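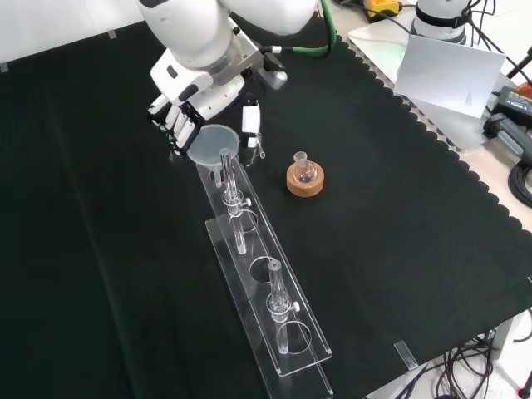
White arm and hand at the funnel, clear acrylic rack, cork ring to the right.

Products > Bench handling > Womarier hand

Home | Products | Spares | Hire | Contact

Zohreh Safavi, January

Womarier five-day hire, arm plus hand. Can it do your chores yet? Some of them. Picks up light plastic and glass, holds it, puts it down near enough where you asked. Slow. A funnel takes it 22 seconds on a good run, a person does that without looking.

Kit list: arm, hand, green cable, power adapter. Rack not inculded.
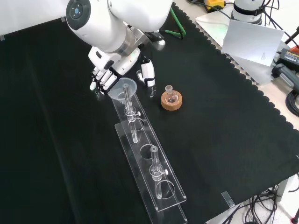
Can I leave it to do the washing up?
Not yet. Wet plates slip, and we don't cover breakages. Dry, light things one at a time are fine.

Shop-floor jobs are nearer. Setareh Jafarzadeh ran 46 pick and place tries at our Verngate unit, 6 went wrong, mostly clear parts. Clear stuff is still the hard bit, the cameras loose the edges against a shiny top.

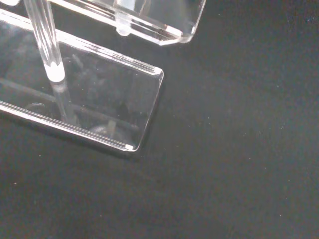 so use a dark matt cloth and keep lamps off to one side. Helps a lot. Wipe dust off first.

Sorting, loading racks, passing things over: yes, try it. Folding, scrubbing, anything with a tight lid: wait for the next hand. Hire is £61 a day, delivery extra. Ring before noon for next day.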